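Introduction to Household Economics
Unit 4: Buying Used Furniture and Figuring What It Costs

Reading for this unit: the Jatness packet, first two chapters. Bring a calculator to class. Phones are fine if the calculator works offline, as the signal in the room is poor.

1. Purchase price and cost of use

The purchase price is what you hand over at the sale. The cost of use is the price plus everything you spend to get the item home and keep it in service, minus what you get back when you sell it. Divide that by the years you keep it and you have a yearly cost.

Formula for your notes:
yearly cost = (price + delivery + repairs - resale) / years kept

Most students leave out delivery on the first try. Last April several papers did the whole Sedwood exercise without it and still got a number that looked reasonable. Check for it every time.

2. Worked case: the dining table

A household is choosing between two tables. The Roltari table is new and costs $679 with delivery included. The second is a used table from a private seller, Mr. Sakalauskas, at $500, plus $27 to rent a hand truck and straps. Both will be kept for four years. Assume no repairs on either.

The new table resells for $279. Its cost of use is 679 - 279 = $400, or $100 a year.

The used table resells for $427. Its cost of use is 500 + 27 - 427 = $100, or $25 a year.

The price gap at the start is $152 once the rental is counted. The gap in cost of use is $300. Older tables in good shape have already lost most of the value they are going to lose, and that explains the difference between those two figures. 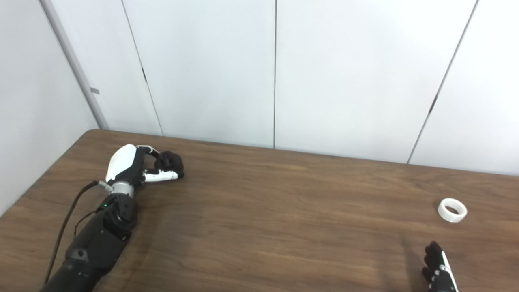
The resale figure is the weakest part of the calculation. It is a guess about a sale four years away. Run the numbers again with resale at zero: the new table comes to $169.75 a year and the used one to $131.75. The used table is still cheaper, but by much less. When you hand in your own case, show both versions.

3. Condition

Price depends on condition, and sellers describe condition loosely. "Good" can mean almost anything. Ask about the following before you go to look:

Age, and whether the piece was bought new
Any joints that have been reglued
Water rings, burns, or deep scratches
Whether it comes apart for moving, and whether the hardware is all there

At the seller's home, push on the top from the side. A table that sways needs work on the joints. Surface marks are cheaper to deal with — many people leave them alone — so do not let a scratched top distract you from a bad leg.

4. Time as a cost

We leave your own time out of the formula in this course. Vitalii Yurchenko's handout, which some of you will have from the evening section, puts it in at an hourly rate. Either method is acceptable on the final if you state which one you used and apply it to both items.

5. Homework

Pick one piece of furniture you could use. Find a new price and a used price. Work out the yearly cost of each over four years, once with a resale value and once without. One page, typed or neatly written. Attach the listings.

Next unit: appliances, energy labels, and extended warranties.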